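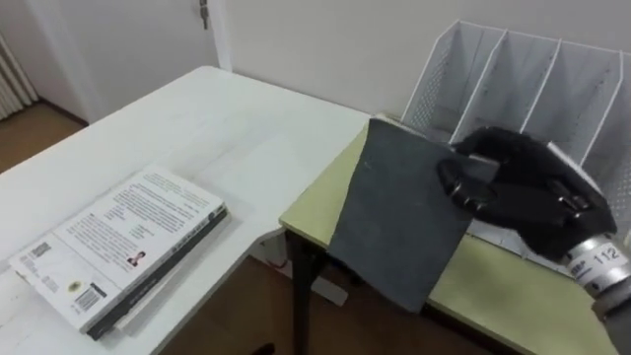 Grivora 桌面文件架

产品类别:办公收纳 / 文件与书籍
品牌:Söderlund
供货:Gulbridge 办公用品
价格:108 元 / 个
起订量:2 个

产品说明

Grivora 是一款立式分格文件架,用来放杂志、合同夹、说明书和薄开本的书。架体为冲孔钢板,表面喷粉,格与格之间用固定隔板分开,整体出厂时已焊接完成,收到后不需要安装。底部有防滑垫,垫片可以单独更换。

格子按 A4 竖放设计。硬壳精装书也能放,书脊朝外时取放比较顺手。开本超过 A4 的画册会高出架子一截,不影响使用,但建议靠内侧放,免得重心偏到一边。

隔板为什么不做成可拆的

这个问题客服经常收到。旧款 Cloravar 的隔板是插片式,用久了卡槽会松,抽文件的时候隔板跟着一起出来。Grivora 改成焊接以后,格宽不能再调,换来的是隔板不晃。需要调节格宽的用户可以继续选 Cloravar,两款都在售,尺寸相近,可以并排使用。

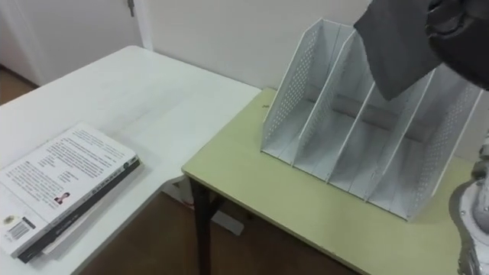
格宽统一,单格装满 A4 复印纸也放得下,不过纸张太满会把边角压卷,留一点空隙更好。文件较少的格子,纸容易往一侧弯,可以在里面垫一块硬纸板。

清洁与保养

日常用干布擦拭。孔眼里积灰时用软毛刷从背面往外刷。有油渍可以用稀释的中性清洁剂,擦完再用干布过一遍。不要使用钢丝球和含研磨颗粒的清洁膏,喷粉层刮花后露出的钢板会生锈。架子不适合放在浴室、阳台等长期潮湿的地方。

包装与配送

单个装一纸箱,四角有纸护角。一次订购 20 个以上改为托盘发货,需要收货方有卸货条件,请在订单备注里写明。托盘订单不送上楼。

质保

焊点开裂、喷粉层自然脱落,质保 2 年。磕碰、改装、超重使用造成的变形不在范围内。报修时请提供订单号和底部标签的照片。

买家评价

Liliana Longo:给办公室前台买的,放各部门的表格。焊接确实结实,边缘也没有毛刺。美中不足是没有贴标签的位置,只能自己用磁吸的。希望下一批加上标签框。

Primo Marino:用来放乐谱。薄谱子放久了会弯,按页面上说的垫了纸板,好多了。

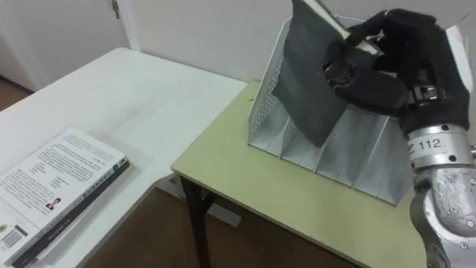 Laiba Dhanial:我放的多半是精装书,五六本以后整个架子很稳,推都推不太动。空着的时候偏轻,抽最边上那本要用另一只手扶一下。防滑垫在玻璃桌面上没问题,在铺了桌布的桌上作用不大。另外想问一下,垫片单独买的话,是按片卖还是按套卖?

Gulbridge 客服回复:垫片按套卖,下单时在配件栏选择“Grivora 底垫”。Cloravar 的垫片形状不同,请不要混用。标签框的建议已转给 Söderlund,目前可先选配件栏里的磁吸标签夹。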